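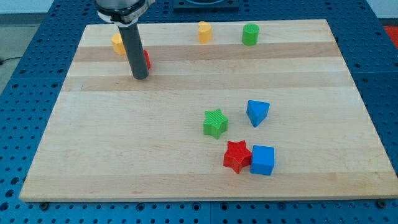 ## February, winter air and the Stoneleck tabletop

Started a little after seven with coffee and the humidity reading, in that order, because the coffee was closer. The Plolteo on the back wall said 39 percent, and the little dial by the sink said something a good deal more cheerful, which I have stopped believing. If you come in after me and want to know whether it's safe to glue up, please go by the Plolteo. I've put a strip of tape over the dial so we stop arguing with it.

The long maple top for Stoneleck has cupped again. It isn't dreadful, and I don't want anybody to panic when they read this, but with the straightedge laid across the middle there's a sliver of daylight under both ends that wasn't there when I went home. The hollow is on the show face. I turned it over to be sure I wasn't fooling myself, and then turned it back, and then had a second coffee.

What I think happened is plain enough. I left it lying flat on the bench overnight, good face up, with the heater running. The top side had all that dry air moving over it and the underside had the bench, so one face gave up its water and the other hung on to it. I've told every person who has ever worked in here to stand panels on edge or put them on stickers, and then I went and did the other thing myself on a cold night. It goes in the notebook so I can be reminded of it later, probably by Temitope.

### What I did about it

I stood it on edge against the post, well away from the heater, with sticks behind it so the air could get at both faces. I did not clamp it flat. I've done that before with the ash bench, and it sat there looking obedient until the clamps came off and then went right back where it wanted to be, with a little check in the end for good measure. I also thought about wetting the hollow side with a damp rag, the way old Mr. Whoever-it-was at my first shop used to do, and decided to be patient first. If patience doesn't work the rag is still there.

It had fifteen hours standing up the last time this happened (the smaller top, before the holidays) and came back nearly all the way. This one is wider and I expect it to be slower. I've penciled the gap on the underside at both ends, with an arrow, so we can tell whether it's really moving or whether I'm just hoping.

### Board stock from Mendonça

Josefina drove over to Mendonça for the rest of the maple and came back with lovely stuff, straighter than the last load and a bit more mixed in color. She'd asked for pale and they gave her pale with some tan in it, and she was worried I'd mind. I don't mind at all! A strip or two of the darker wood running the length of a piece makes it look like it came from a tree. We laid a few out on the floor and shuffled them around for far too long, and in the end liked them best with the darker ones kept near one side and a lighter one between. For the Stoneleck job we'll still need to keep it even, so the tan ones are set aside for serving boards and the small shelf in the hallway.

The new stock is not ready to be touched. It's stickered in the back with the ends open, and it needs to sit until it has gotten used to us. I wrote DO NOT RIP YET on the top board in crayon. I know it looks ready. The last load looked ready too.

### Oil tests

Temitope and I have been going back and forth on the finish, so we finally did it properly, on offcuts from the same board. Prarnik oil on one, our usual mix of oil and beeswax on the next, and the third left bare so we'd have something to hold them up against. All sanded the same, or as near as two people with different elbows can manage.

- The Prarnik goes on thin and soaks in quickly. It wants a second coat at the ends and then a third, and I'd wipe it off sooner than the can tells you to. It warms the color a little, more than I expected on maple.
- Our own mix feels nicer under the hand and I'll always be partial to it. It also shows every fingerprint for days, and Temitope is right to say that a reading table is going to have fingers on it.
- The bare one already has a gray smudge from somebody's thumb. Mine, I think.

We weighed the Prarnik piece before we started and it came to 162 grams on the kitchen scale. I'm going to weigh it again each morning until it settles down, and write the number on the piece itself, since last time I wrote the numbers on a paper towel and you can guess what became of the paper towel. Nothing to report yet. The smell is pleasant, somewhere between a new baseball glove and walnuts.

Temitope would like to try a drop of water on each one and leave it under a glass. Go ahead, but please do it on the side table and not on the Stoneleck top, even for a minute, even with a coaster.

Oily rags went outside, spread flat over the fence rail to dry. Not in the bin, not in a heap by the door. I found one balled up behind the sander this morning and I'd rather not find another.

### Odds and ends

The bucket of water by the heater helps more than I thought it would, and it was empty when I came in. Whoever is last out, top it up. I'd love a real humidifier but the one Josefina found would cost as much as the maple, so for now we have a bucket and good intentions.

Glue: the open bottle has gotten thick around the neck. There's a fresh one on the shelf above the clamps, and the old one can be used for jigs and nothing else. I marked it with a J, which Josefina took personally for a moment.

The jointer fence is a hair out of square toward the outfeed end. I could feel it in the glue line on the last pair before I could see it. I've shimmed it for now with a bit of card and will take it apart once the bench is clear, so if you're jointing anything in the meantime, flip every other board against the fence and the error will cancel itself out.

Left the top standing at a quarter to six. The gap at the window end might be a touch smaller than my pencil mark. The other end hasn't budged. Heater turned down low, bucket full, and I'll look again in the morning before I take my coat off.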